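Storage & Small Spaces > Show Us Your Bins

Thread: Colored handle baskets, one per category. Am I overdoing it?

pomier_pantry
OK so I finally gave up on the one giant tote under the bathroom sink and bought the perforated baskets everyone on here keeps going on about. Pink, green and blue, with the gray handles on the ends. I love them so much already! They sit in a row without wasted gaps, and I can grab one without dragging its neighbors along.

My plan so far is pink for first aid, green for hair stuff, and blue for chargers and cords (the cords live in the bathroom because the only decent outlet does, don't judge me). I've only started on the blue one, so there are a few black wires in it and that's all. I lined them up on the marble-look surface to see how they'd sit next to each other before anything goes under the sink. 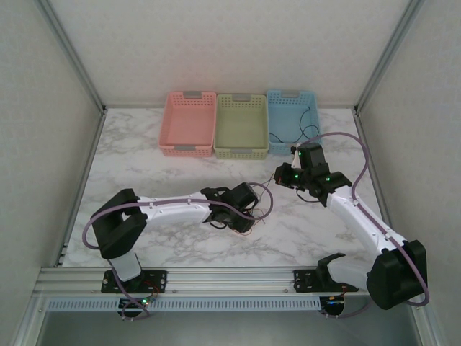

Re: Colored handle baskets, one per category

rundton66
Oh, those are cheerful! I've had a set of six similar ones in the linen closet since July and I'd buy them again tomorrow. Holes are great for anything that goes in damp. Mine get sponges and bath toys and I just rinse the whole basket in the tub.

One thing though, I would not put cords in a basket with holes. The thin plugs poke through and then you're standing there at 6 in the morning trying to free a phone charger. Solid bin for cords, every time.

Re: Colored handle baskets, one per category

labelmakerlou
Going to disagree with rundton. Cords are fine in these if you wrap each one first. I use the soft reusable ties, one per cord, and nothing pokes through anything. A solid bin just turns into a dark pit where adapters go to hide, and with the holes I can at least see a bit of what's in there from the side.

Color by category is the part I'd question. Worked great for me for 2 weeks and then my family forgot which was which. Put a tag on the handle! Punch a hole in a bit of card, loop some string through, done. Much easier to read than a sticker on a wall full of holes, and stickers peel off those anyway.

Re: Colored handle baskets, one per category

pomier_pantry
Tags on the handles, YES. Doing that tonight.

Rundton, I hear you on the plugs, but I'm going to try wrapping first, mostly because I've got the blue basket now and I really like the blue basket. If I end up swearing at it I'll come back and say so.

Also had a think about the order. Pink and green are staying side by side at the left since those are the two we reach for most, and the pale colors look so pretty against the white with the gray veins. I kept nudging things over a little and going back for another look.

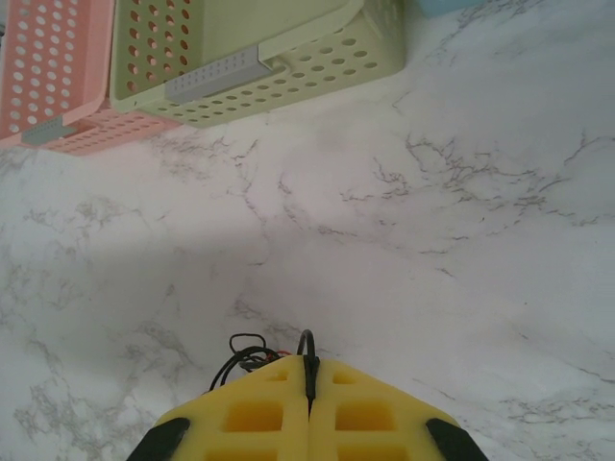

I do wonder if I should leave a finger's width between them, though. The shelf under my sink has a lip at the front, so I have to tip each basket up a bit to get it over, and if they're jammed together I'm worried the rims will catch. Anybody have a lipped shelf?

Re: Colored handle baskets, one per category

vaughan_st_attic
Lipped shelf here, old vanity. Leave the gap. Or do what I did and cut a scrap of board to sit behind the lip so the baskets slide straight out over it. Took me almost 11 minutes including finding the saw, and it's the best thing in that bathroom.

Measure around the pipe before you settle on three across, too. I forgot mine bends forward and had to turn one basket sideways.

Re: Colored handle baskets, one per category

rundton66
Seconding the board. Still not seconding the cords!

Re: Colored handle baskets, one per category

itasero_fan
Is first aid in an open basket OK with kids around? We keep ours up high in a box with a latch and only the bandages go down low. Otherwise I'm all for this, and now I want a pink one for my sewing things.

Re: Colored handle baskets, one per category

pomier_pantry
Good point, no little ones living here but my niece visits on Thursday. Medicines can go up in the cabinet and pink can be bandages and cotton pads. Off to measure the pipe.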